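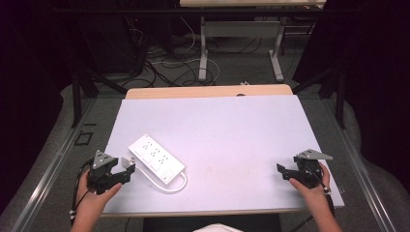
Throw the cord in a drawer and it will be a knot by supper, Radwa Slaoui told me on the phone, and she wanted that in before anything else. Fine. It's in.

Everyone else I spoke to for this had their own opening line about power strips. Hazem Abdelaziz went with "buy fewer." Ingegerd Vik, who has run the Trallar repair and lending room for seven years and is the person I'd really come to see, just sighed and put the kettle on.

"People bring us strips by the bag," she said. "Lamps they keep. Strips they treat like string."

Trallar is two rooms behind a bike shop. Front room is for lending - folding tables, a carpet cleaner, a projector with a waiting list. Back room is for fixing and sorting. There are 200 items on the lending list and Vik reckons the extension cords and strips cause more grief than the rest put together. They go out neat. They come back in a ball.

So how should you put one away?

"Off the wall first. Always off the wall. Then the switch." She waited while I wrote it down. "Then lay it flat somewhere pale and look at it. The whole thing. Plug, cord, body."

Why pale? Because a nick in a white cord doesn't show on a dark rug, she says, and scorching around a slot doesn't show under a desk where most strips live. She likes a sheet of foam board on the table. Cheap, light, wipes down ok, and you can lean it behind a door after. Hers has gone gray in the corners and she won't replace it.

Loops come next. Big ones. Vik can't stand the habit of winding the cord tight around the strip itself, and on this she gets quite loud.

"You bend it hard at the same place, where it goes into the body. Every time, the same place! And then you wonder." She made a loop in the air the size of a dinner plate. "Let the cord tell you which way it wants to go. It has a curve in it already. Follow that."

Mahmoud Badawi was at the other end of the table with a toaster in bits and he put in that he does over-under, one loop forward and the next one flipped, the way stage crews do. Vik thinks that's overkill for a short cord. Badawi thinks she has never tried to unroll a long one in the dark. They've had this out before, I'd say.

On ties they agree. Hook-and-loop strap, loose enough to get a finger under. No rubber bands, they go sticky. No wire twists from the bread bag either, though Badawi admits his own kitchen is full of them.

"Cloth tape is ok if you're stuck," he said. "Masking tape no. You'll be picking it off for a week."

I asked about labels. Long pause.

"We had a system," said Vik. The system was called Floltuline, it was a color chart, a different sticker for every cord length, and it came out of a weekend workshop somebody attended. Lasted until June. "You needed the chart to read the stickers and the chart was always under something." Now there's a tag by the plug with the length written on it in marker. Thats the whole system. Borrowers get it right away, and a strip with no tag doesn't leave the room.

The plug end matters for another reason. Vik stores everything with the plug on the outside of the coil so you grab it first. Hicham Radwan, who handles the shelves, goes further and has them all facing left. I didn't ask him why left. He showed me the shelf, a deep one from the Ouazzani hardware store up the road, with dividers he cut himself, one strip to each slot, standing on end. He's proud of it and should be. Nothing is stacked. At my house everything is stacked.

"Heavy things on top of a cord, no," Radwan said. "And not next to the heater. We had a shelf next to the heater." He didn't go on.

And throwing them out? This was the bit I needed for myself, having brought along an old strip of my mother's with a switch that felt mushy. Radwan clicked it twice and shook his head. A switch that doesn't snap, a slot where the plug sits loose, any brown mark, any cord that's gone stiff - out. He doesn't open them up and doesn't want you to either. They go in the small electricals bin, and before that he snips the plug off so it can't be picked out and used by someone.

"It was a good one once," he said, kindly I thought.

Last year 100 strips came in as donations and 20 were fit to lend. Vik isn't surprised by that. Most of the rest had spent their lives behind a sofa with something pushed against them.

Abdelaziz, who borrows a strip from Trallar every time his brother's band rehearses, told me he now coils things without thinking. Garden hose, phone charger, the dog's lead. His wife has asked him to stop doing the dressing gown belts.

I did one of my own before I left, Vik watching with her tea. Too tight, she said. Did it again. Better, she said, now the tag.

Trallar takes donated cords and strips in the mornings, back door, ring twice. Please untangel them first.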